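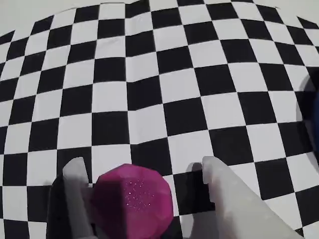
Checkerboard mat, black and white squares.

Bridge closure on Carré Road: can I claim anything for the detour?

The Bronthorpe bridge has been shut since July while they replace the girders. Fair enough, I'd like it to stay up too. My trip to the shops in Kutitley was 2 km and it's now a grand tour of the district. The letter from the contractor (Skulleck) says "residents may apply for consideration" and doesn't say to whom. Has anyone been considered?
Antonina Symonenko

girderwatcher
Considered, yes. Paid, no. The council's line is that a public road can be closed for works and you wear the cost of driving around. Where you might get somewhere is damage: cracked plaster, dust in the water tank, a fence somebody reversed into. Take dated photos and write to the council as well as Skulleck, or each will tell you it's the other's neighbourhood. My claim was for a letterbox. It took 108 days and I now own a very good letterbox.
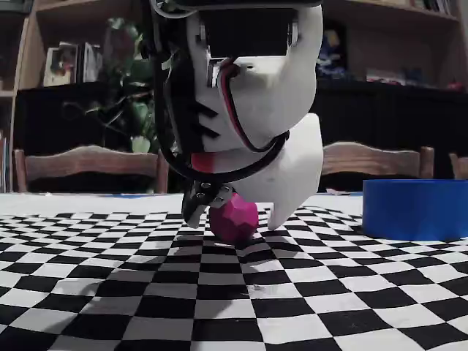

offramp_carol
Walk it? The footbridge is open.

mudflat
Footbridge shuts whenever the crane's working, Carol. Ask for the resident shuttle, which does more than two runs a day and is advertised on one sheet of paper inside the site office. You have to put your name down at the window. Bring your own pen, theirs is on a string and the string has won.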